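Print this page
E-mail this page

Pre-run checklist, sim sorting trials -- Fallness bench
Checked by Fraser McIver, 6 May 2018

1. Build matches the one in the log. OK. I'm on the Kovalchuk branch and it's the same one we used for the first 13 batches, so no surprises there.

2. Random seeds saved before launch. OK, finally! I lost a whole evening's results to this last time, so now the script won't start without a seed file (thanks to whoever at Gulomen suggested that).

3. Joint limits and speed caps loaded. OK. I did have to bring the wrist cap down a notch -- it was whipping about on the return swing and the planner didn't seem to mind one bit.

4. Arm clear of table and tray at start pose. OK.

5. Contact settings. NEEDS WORK. Small round parts still creep a little after they settle. I've left the friction where it is for now, because if I change it mid-series we can't compare anything with the earlier runs.

6. Failed grasps logged by type. PARTLY. Of 2,973 attempts so far, 372 are down as failures, and 59 of those just say "other". That's my own lazy labelling and I'll go back through them before July.

7. Layout reset between trials. OK. Parts go down in a fresh scatter each time, tray compartments start empty, gripper starts empty. 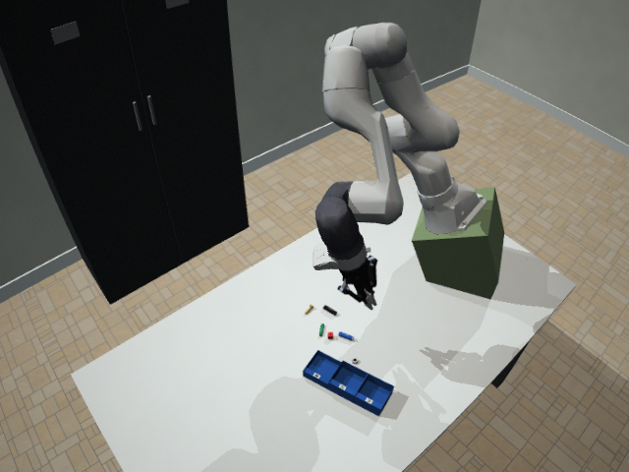

I'd still like a second person to eyeball the reset every so often, mind you. The Fleleck script reports a pass as long as the part count is right, and it has no idea if two pieces have landed touching each other, and that's exactly the case our method is meant to be good at.

8. Stop command tested from the keyboard. OK, twice.

Result: fine to run, with items 5 and 6 carried over.

Print | E-mail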